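Grasp planner picks the can, then replans three times above the bin
Forum: Manipulation software > Planning and perception 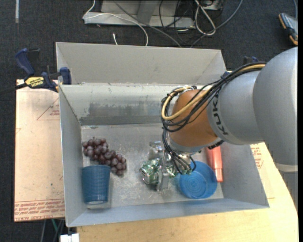 Bin with grapes, cup, can and bowl. Gripper at the can.

renji_t
Posted April 17, 2025

Hello all. I am writing the pick planner for our bin cell (KUKA arm, fixed depth camera, our own fork of the Nesard planning library). My problem is with shiny objects. For the green and silver can, the point cloud is full of holes, and each new cloud gives a different grasp. The arm descends, the planner receives a new cloud, the best grasp moves to the other side of the can, and the arm goes back up. The grapes give me no such trouble, which surprised me.

I recorded 358 attempts. In 30 of them the planner changed its mind more than twice before closing the fingers. Replanning runs every 877 ms. Should I lower the rate, or is there a better way to keep the choice stable?

Renji Tamura

badholm_dave
I would not touch the rate first. What does your scoring look like? If two grasps have nearly the same score, noise will decide between them. Add a penalty for distance from the current target grasp. It is four lines of code and we have used it since December.

renji_t
Thank you. The score is antipodal quality plus clearance to the bin walls. There is no term for the previous choice. I will try this today.

Brunello B.
I disagree a little with Dave. The penalty hides the problem. If the cloud of the can is bad, you will now hold on to a bad grasp with great confidence. I would freeze the cloud before the arm enters the camera's view. Look at how much of the bin the wrist and cables cover from that side. Are you masking the cables?

renji_t
I mask the arm from the URDF model, but the cables are not in the model. So no.

Brunello B.
Then some of your cloud near the can is cable. The loop at the wrist is wide, and the thin wires near the gripper fall over the rim of the blue bowl. I am sure your planner believes there is an obstacle there, and it jumps to the other side.

badholm_dave
Fair point about the cables. I still want the penalty though. With a frozen cloud you are blind if the fingers bump something and it rolls. A can on its side rolls very easily.

kestrel_ops
Has the bowl worked for you at all? Ours (Grokthorpe bench, similar bin) fails on anything translucent. The depth goes straight through to the floor and the planner tries to grasp the air above it. We ended up segmenting on the colour image and fitting a simple shape, and only then using depth.

renji_t
The bowl is my second worst object. I was ashamed to mention it. Do you train your own segmentation?

kestrel_ops
Yes, 3000 labelled images, most of them boring. A general model got us most of the way, but it joined touching objects into one. Your grapes and the dark teal cup would be a good test, they are very close together.

Brunello B.
For the cables, a cheap solution: put a few fat capsules around the wrist in the mask and discard all points inside. You lose some real points. I prefer this to false ones.

badholm_dave
Capsules are OK, but please make them follow the last joint. I saw a colleague at Santoro fix them to the base frame and lose a whole afternoon.

renji_t
I have now tried both. With the penalty alone, the jumping is much less, but two grasps were clearly bad and it kept them, as Brunello said. With capsules on the last two links and a small penalty, the can is picked without going back up in every run I did so far. I will keep the live cloud until the fingers are close to the object, then freeze it. The bowl I will treat in another thread.

Brunello B.
Good. Please post the capsule sizes when you have them, mine are too big and I lose the cup when it is near the wall.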